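Section 4: Setting out the play kitchen table

Right, if you've followed me through sections 1 to 3 you'll have the shelving up, the apron pegs at child height and the big Siller crate sitting somewhere you can reach it without climbing over anything. This section is about the table itself, and what goes on it before the children come in. I'm Kirsty Mottram, I run the play kitchen at Bekoscombe toy library, and I've set this table out more times than I care to remember, so forgive me if I go on a bit!

You'll need:
The white play table
The Siller crate (play food, bottles, fruit)
The Frei box (plates, bowls, cups)
One damp cloth and one dry cloth
The contents card, which lives in the pocket on the crate lid

Allow 21 minutes the first time. Beryl Wainwright can do the lot while her tea brews, but Beryl has been here since the days when we kept everything in carrier bags.

4.1 Getting the table ready

1. Pull the table well away from the wall. I like to be able to walk right round it with a pushchair in front of me, and if I can do that then so can everyone else.

2. Check that all four legs have clicked. Push down on each corner in turn. If one of them gives, turn the table on its side, fold that leg in and open it out again, firmly this time.

CAUTION: Keep your fingers out of the hinge when you open the legs. It closes faster than you'd think, and I've had the black fingernail to prove it.

3. Wipe the top with the damp cloth, then the dry one. Do the edge too, where small hands (and small mouths) go.

4. Let it dry off completely before you put anything down. Plates slide about on a wet top and you'll spend the next ten minutes chasing them.

Note: We don't use a tablecloth any more. We had a lovely gingham one from Valtasex, and it got pulled off with everything on it twice in one morning. A plain white top shows up the colours of the food much better anyway, and you can spot a sticky patch at a glance.

4.2 Putting the dishes out

5. Open the Frei box first. Dishes before food, always. If you tip the food out first you end up lifting it all up again to get a plate underneath.

6. Put the big round plate near a corner. It takes up a lot of room, and in the middle it turns into the only thing anybody wants to play with. Near a corner it still gets used, but there's space left over for the child who has other plans.

7. Put a small bowl further in, where it can be reached from more than one side. Bowls are for stirring, and stirring is best done with a friend.

8. Leave the cups in the box to begin with. I bring those out halfway through, when the cooking has gone quiet, and suddenly it's a café and we're off again.

Note: Give every plate and bowl a run round the rim with your thumb as you take it out. Anything chipped or rough goes in the mending tub, not back in the box. Elikem Mensah empties the tub once a month and he's very good with a bit of fine sandpaper.

4.3 Putting the food out

Now for the fun part! The temptation is to arrange everything beautifully, like a shop window. I did this for years. I had fruit in one row, vegetables in another and the bottles lined up by height, and the children would stand there with their hands behind their backs as if they'd been taken to a museum. So these days I scatter.

9. Pick a handful of pieces from the crate, a mixture of colours and shapes, and put them down with gaps in between. Each piece should have a bit of clear table round it.

10. Put something round and flat near the plate. An orange slice is ideal, as it's bright and it's just the right shape for a little hand to pat down onto a dish.

11. Lay the ketchup bottle on its side near the middle. Don't stand it up. A standing bottle gets knocked over within seconds and goes off the edge, and then there's a scramble underneath for it.

12. Stop. Really, do stop there. You'll want to add more, and I promise you it's better with less.
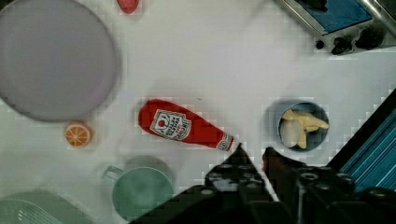 Fig. 4: Food and dishes laid out on the white top. Ketchup on its side, orange slice below the big plate, bowl to the right of the bottle.

13. Crouch down until your eyes are level with the table top and have a look from there. What's hidden behind what? If a bowl is blocking everything else from one side, nudge it along.

14. Walk round and try reaching for things from each side. If you have to stretch, a three-year-old has no chance.

TIP: Slant the bottle instead of setting it square to the table edge. I couldn't give you a proper reason. Pallavi Sengar started doing it and I copied her, and it does look more inviting, as though somebody has just popped out in the middle of making lunch.

TIP: If you're expecting babies as well as toddlers, do the check in section 2 again with the choke tester. Every piece, please, even the ones you're sure of. Anything that drops into the tube goes back in the crate and the lid goes on.

4.4 While the table is in use

15. Keep the crate under your own chair. Top up one piece at a time when something wanders off, and it will, usually to the train set.

16. If two children want the ketchup (they will want the ketchup), offer a swap with something from the crate before you step in any further. A spare bottle helps enormously. We have a mustard that does the job nine times out of ten.

17. Food that has been in a mouth goes in the washing-up bowl on the windowsill. Don't wipe it and put it back, however busy you are.

18. Swap the pieces over halfway through the session. Same plate, same bowl, different food. It feels like a whole new table to them, and it takes you no time at all.

CAUTION: No real food on this table, please, and that includes raisins. We had a spell last October when somebody was putting real satsuma segments on the toy plate, very sweetly, and I found the last of them at the bottom of the crate a good while afterwards. Snack goes on the blue mats by the sink.

4.5 Packing away

19. Call the children over to help. I hold the crate open and ask for things by name: "Has anyone seen my orange?" It's slower than doing it on your own, but it's much nicer, and they get surprisingly fierce about finding the last piece.

20. Food and bottles into the Siller crate, dishes into the Frei box. Big plate at the bottom, bowls stacked on top, cups round the sides.

21. Tick everything off against the contents card. The full set is 104 pieces, and that's crate and box together. If you're short, look in the train tunnel, then the dolls' pram, then the dressing-up shoes.

22. Write anything missing on the back of the card with a pencil. Please don't use pen! Things turn up, and then the card is a mess of crossings-out that only Beryl can read.

23. Wipe the table down, let it dry, fold the legs and stand it behind the shelving with the hinges facing the wall.

4.6 If something isn't right

The table wobbles.
One leg hasn't clicked. Go back to step 2. If all four have clicked and it still wobbles, it's our floor, and you want to move it a foot or so towards the window.

The label on a bottle is lifting at the corner.
Take it out of the set for the day. A curl of label is irresistible to a picking finger, and after the picking comes the eating. Elikem has the glue.

The colours are looking dull.
They're probably just grubby. Warm water, a drop of washing-up liquid and a soft brush, then spread everything out on a towel overnight. Don't put any of it in the dishwasher. Shirley Catterall tried, and we lost a whole aubergine.

Nobody is playing at it.
Take half the food away and sit down at the table yourself. Pick up the bowl and start stirring. You'll have company before you've thought of what you're making.

You can't get the lid back on the crate.
Something is in there that shouldn't be. Nine times out of ten it's a dish. Check the Frei box, and if there's no big plate at the bottom of it, you've found your culprit.

Spare pieces and replacement contents cards are in the stock cupboard, second shelf, in the tin marked 133. Shirley has the key until noon, and after that it hangs behind the kettle. Section 5 covers the play shop and the till, which has its own little ways.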